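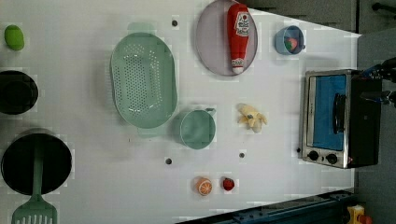 Somewhere in your town there is probably a sign that tells you not to do something. No ball games. No skateboards. Dogs on leads, please, and we mean it.

Have you ever wondered who got to decide that? It wasn't the sign. Somebody had to think of the rule, argue about it, write it down in very dull words and then pay for a pole. In Australia, the somebody is usually your local council, and the rule is called a **local law** (in some states it's a by-law, with or without the hyphen, depending on who is typing).

## What is a council?

A council is a small group of people chosen by the grown-ups who live in an area. The people in it are called councillors. They look after the things close to home, like bins, parks, libraries, footpaths and the swimming pool with the cold end.

They don't run the army. They can't change how long the school holidays are, so there is no point writing to them about it.
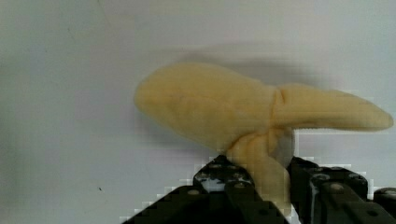 *A soft yellow shape with a twist in it.*

## How a rule gets started

Let's follow one through. The town of Burdale has around 4000 people and one good hill. Kids like to ride billycarts down the hill. People who live at the bottom of the hill like to have a front fence.

One November, a man named Suleiman Fashola wrote to the council. His letterbox had been knocked flat for the second time, and he wanted billycarts banned from Yao Street altogether.

A letter doesn't make a law, even a cross one. First a councillor has to agree that the idea is worth talking about. Then the council staff write a draft, a kind of practice version. The Burdale draft took up 7 pages and used the phrase "wheeled non-motorised conveyance", meaning billycart. 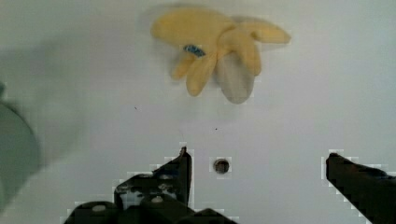 **Joni Niskanen**
Children's writer, Burdale Library

## Everyone gets a turn

Before the council votes, it has to let people see the draft and say what they think. This part is called **consultation**. Grown-ups can write in, and so can you. There is no rule saying you must be tall.

In Burdale, plenty of people wrote in. Some said billycarts were dangerous. Some said they had ridden down that hill themselves when they were ten and it had done them no harm, apart from the elbow. One class from Brandbridge Primary sent a map showing a different street with nothing at the bottom but grass.

The councillors read all this, or at least most of it. Then they changed the draft. Carts would be kept off Yao Street, but allowed on Niltine Road on weekend mornings, with helmets on.

## The vote

At a council meeting, someone reads out the idea and someone else has to back it up, or "second" it. The councillors take turns talking. Some of these turns are long. You can sit at the back and watch, and you are allowed to yawn if you do it quietly.

Then they vote. If more councillors say yes than no, the rule passes. If it's a tie, the mayor usually gets an extra vote to settle things.
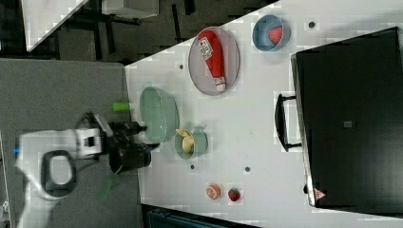
*Bowls on the white table, with ketchup and a slice of watermelon.*

## What if it's a bad rule?

Councils can change a local law or get rid of it. They can't make one that goes against a state law, because state laws are bigger and win. And if people are really fed up, they can choose different councillors at the next election.

## Words to know

- **Councillor:** a person elected to a council.
- **Draft:** a version that can still be changed.
- **Consultation:** asking people what they think before deciding.
- **Second:** to support an idea at a meeting so it can be talked about.

Mr Fashola has a new letterbox now – a brick one.

*Page last checked 6/9/23*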